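How to Keep a Small Kitchen Clean When Three People Share It

Posted by Anjani Mandagi, 02/01/2021

When I moved to Floltberg I shared a flat with Henrike and Gilang, and our kitchen was terrible by the end of every week. We tried a long list on the door with 40 tasks. It lasted until the second Sunday. The method below is much shorter and we still use it.

Step 1. Decide what is common. Oil, salt, dish soap, sponges and trash bags belong to everybody. Put them on one shelf and write "common" on it with tape. Everything else has an owner, and the owner cleans up when it spills.

Step 2. Wash your own plate before you leave the kitchen. A pot may soak, but only until you go to bed. If you cooked for the others, they wash and you rest.

Step 3. Give each person one area for a full month. Ours are the stove, the floor and the trash. Changing every week was too fast for us, we always forgot whose turn it was. In June we were all away at different times, so we simply kept the same areas one month more.
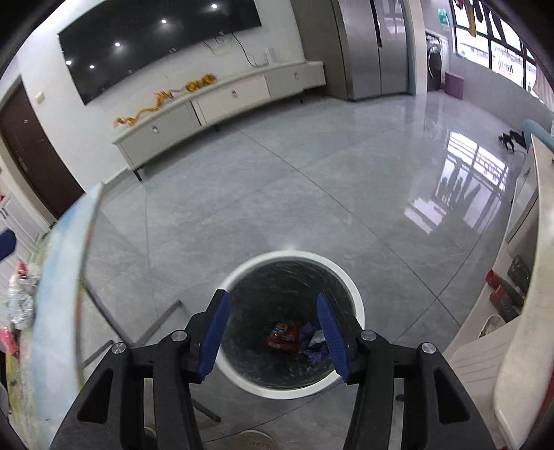
Step 4. Take the trash out on fixed evenings, also when there is still space. Tie the bag, carry it down directly and put in the new one as soon as you come back up. I keep the roll of bags on the shelf next to the soap. Food scraps go in a separate small box with a lid, and this one we empty every evening in summer.

Step 5. Clean the floor last. Sweep first, then mop with warm water and very little soap. Too much soap leaves the floor sticky - I made this mistake many times. Start at the window and go backward to the door.

Step 6. Look in the fridge before you shop. Old food goes out, and the shelf gets a quick wipe with a damp cloth. With 2 shelves for three people, you need the space.

If one person is busy with exams or night shifts, exchange areas with them and write it on the calendar. Gilang did the stove for me in my exam month and I took his floor later.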